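[gastach-bagages] Re: Plier ou rouler ? (et les sacs en tissu, tant qu'on y est)
De : Thaís Honorato
À : liste gastach-bagages

Bonsoir tout le monde,

Rogério Rocha a écrit :

> Je reviens de Cloten avec 12 chemises dans la valise, toutes froissées au
> même endroit, en travers du ventre. J'avais pourtant tout roulé bien serré
> comme Yasaman l'expliquait en janvier. Est-ce que je roule mal, ou est-ce
> que les chemises ne sont pas faites pour ça ? Et deuxième question : que
> faites-vous des sacs en tissu ? J'en ai une boule énorme au fond du
> placard et je n'en retrouve jamais un quand il m'en faut.
> Je repars dimanche, donc si quelqu'un a une idée simple...
> Rogério

Mon pauvre Rogério, douze chemises ! Tu allais à combien de mariages ? Bon, je te réponds dans le désordre, et pardon d'avance pour la longueur, le sujet me passionne plus que de raison (mon entourage confirme).

1. Les chemises : on les pose d'abord

À mon avis tu ne roules pas mal, tu roules trop tôt. Tu attrapes la chemise par les épaules, tu rabats vite fait et hop, le rouleau. Du coup tout ce qui faisait un petit pli dedans se retrouve écrasé pendant le trajet. Moi je prends une minute entière pour étaler : le col en haut, les manches écartées, la patte de boutonnage bien droite. Je passe la main du centre vers les bords, et je recommence du côté des coutures, là où le tissu remonte toujours un peu. Les manches courtes, c'est la partie sournoise : il y en a toujours une qui garde un petit creux vers l'épaule et qui se marque si on ne la tire pas.

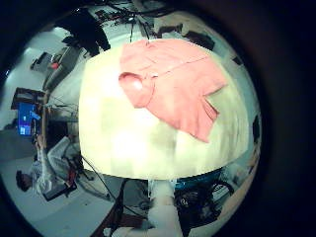
La chemisette rose saumon, étalée à plat

Ensuite, les boutons. Je ferme celui du haut, celui du milieu et celui du bas, pas plus. Je retourne, je ramène un côté au tiers, la manche par-dessus, puis l'autre côté, et je plie en deux seulement. Osvaldo Bragança, lui, plie en trois et jure que ça tient mieux debout dans un tiroir. C'est vrai pour un tiroir - pour une valise, ça fait un pli de plus, et justement en plein ventre, là où tu te plains !

2. Les sacs en tissu : fini la boule

Ah, la boule au fond du placard. J'ai eu la même pendant des années. Le souci d'un sac un peu brillant et léger, c'est qu'il glisse et reprend ses faux plis dès qu'on le lâche. L'orange en est le parfait spécimen : chiffonné sur la table, il fait une bosse d'un côté et s'étire tout plat de l'autre, jusqu'à finir en pointe. Je commence toujours par cette pointe-là, je la tiens d'une main et je chasse l'air vers l'ouverture avec l'autre. Puis on plie en longueur, deux fois, et on replie en triangles comme un drapeau, en glissant les anses dans la dernière poche. Un sac, un petit triangle, et ça se range dans une boîte à chaussures.
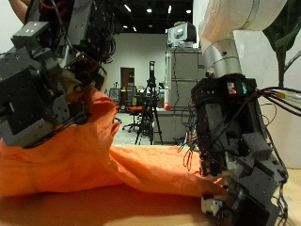

3. Ce qui est grand et mou

Je veux parler des housses, des nappes, des grands machins qu'on emporte « au cas où » et qui mangent la moitié du bagage. Rosângela m'avait prêté sa balance de cuisine avant notre départ pour Holanda, et ma nappe de pique-nique faisait 211 grammes. Rien du tout ! Mais en volume, un vrai coussin. Le poids n'est donc pas mon ennemi avec ces choses-là, c'est l'air coincé dedans, et la façon dont on les accroche en attendant de les plier. J'ai longtemps tout jeté sur le dossier d'une chaise, en me disant que ça se défroisserait tout seul. Eh bien non.

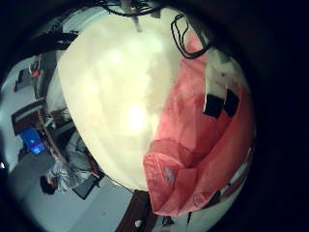
Suspendre, c'est bien, à condition de répartir. Une grande pièce posée sur un arrondi doit retomber également des deux côtés, et pour ça il faut trouver son milieu (je mets une épingle à nourrice, c'est bête mais ça marche). Quand tout part du même côté, on obtient ce qui arrive à ce grand truc rose-rouge : les plis descendent, assez lâches en haut, et se ramassent en un gros paquet froncé tout en bas. Ce paquet-là, je le défais en premier, à la main, avant même de penser à plier. Et je fais attention à tout ce qui a une bande ou une pièce rapportée, comme la bande blanche avec ses deux rectangles noirs : je plie à côté, jamais en travers. Une fois étalé, je ramène les bords vers le milieu, puis je roule (là, oui, on peut rouler !) en appuyant avec l'avant-bras. Ma valise Sukex n'est pas bien profonde et ça rentre quand même, couché tout au fond.

4. L'ordre dans la valise

Le mou au fond, les chaussures contre les charnières, les chemises en dernier et à plat, col contre ourlet pour que la pile reste d'égale épaisseur. Les triangles de sacs bouchent les coins. Je ne mets rien dans les cols : la chaussette roulée, j'ai essayé, ça déforme tout. Et j'ouvre dès l'arrivée, même tard, même fatiguée - les affaires sortent, on dîne après.
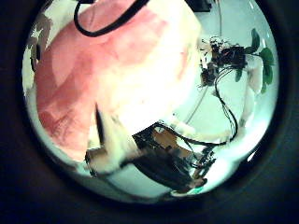 Faut-il du papier de soie entre les chemises ?
Une feuille toutes les deux chemises suffit, glissée dans le pli du milieu. Celui des boîtes à chaussures convient très bien s'il est blanc. Je me méfie du papier coloré, qui m'a laissé des traces sur un col un été de canicule.

Yasaman, si tu nous lis, je serais curieuse de savoir si tu roules aussi le lin, parce que chez moi c'est la catastrophe à chaque fois. Et Rogério, emporte donc cinq chemises dimanche, pas douze, tu trouveras bien un lavabo là-bas !

Bises à tous,
Thaís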